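Vuvent Adds Offline Assessment to Its Course Authoring Platform

Last updated: December, 9:40 a.m.

Vuvent, which supplies course authoring software to independent instructors and training departments, has released version 4 of its platform. The release adds offline assessment, a revised question bank and a new export format for completion records.

Offline assessment lets a learner download a graded unit, complete it without a network connection and submit it when the device reconnects. Answers are stored in encrypted form on the device. Each attempt carries a start time and an end time, and the server checks both against the time limit set by the instructor. Attempts that exceed the limit are held for review and do not receive an automatic score.

The question bank now holds up to 600 items per course. Items can be tagged by topic, difficulty and learning objective, and a test can draw from any combination of tags. Instructors who have existing banks in spreadsheet form can import them directly — the column order no longer has to match a fixed template. 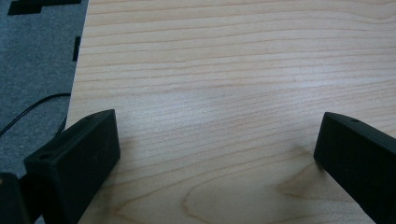

Hanan Hakim said the import tool had been the deciding factor in moving a bookkeeping course to the new version, as the old template had meant retyping most of the answer keys by hand. Hakim added that per-question feedback still has to be entered one item at a time and asked that this be addressed in a later update.

Vuvent tested the release with instructors and learners on the Llorente training network. The pilot covered 470 learners, who submitted 1182 offline attempts. Results from the pilot led to two changes before release: a visible sync status on every unit, and a warning when local storage is too low to save an attempt.

"Instructors asked for a clear record of what was submitted and when," said Catriona Haldane of Vuvent. "The sync log provides that, and it can be exported with the grades."

Completion records can be exported as plain text or sent to Vukard, the company's certificate service. Courses built in earlier versions will open without conversion. Offline assessment is off by default and must be enabled separately for each course.

Version 4 is available to all current subscribers at no added charge. Subscribers who host the platform on their own servers should update the database before installing the release.

Related items
Vukard certificates: changes to expiration dates
Setting time limits for graded units
Naltov joins Vuvent reseller program
Preparing a spreadsheet for question import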